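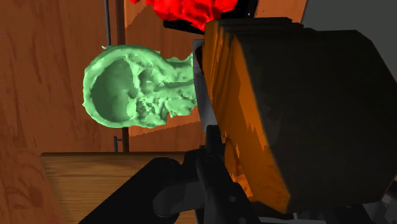
Render of the green head model, cut open, on its side.

Resin print of a head model cracks after curing, hollow or solid?
Asked by Rasha Awwad in July

I'm printing a sectioned head for an anatomy class. Two so far have split along the outside of the skull a day after curing. Walls are 2 mm. I wash in alcohol and cure for 30 minutes. Should I thicken the walls or print the whole thing solid?

3 answers

Gareth Mellor
30 minutes is way too long for most resins. Try 14 and flip it halfway. Also let the alcohol dry off completely before it goes under the light. I leave mine 60 minutes with a small fan on it.

Don't print it solid. It uses a lot more resin and thick parts can still crack. 3 mm walls are plenty at that size, and if there is any closed space inside, put two drain holes in it. Uncured resin trapped in there will split a print days later.

Vija Org
What resin is it? I had the same thing with an old bottle and a new one was fine.

Abla Srour
Agree on drain holes. For the rough part in the middle use a soft toothbrush in the wash, liquid resin stays in small pits. Rinse again in clean alcohol after.

Rasha Awwad (asker)
Cut the cure to 14 and went to 3 mm. No crack yet, will update.

521 views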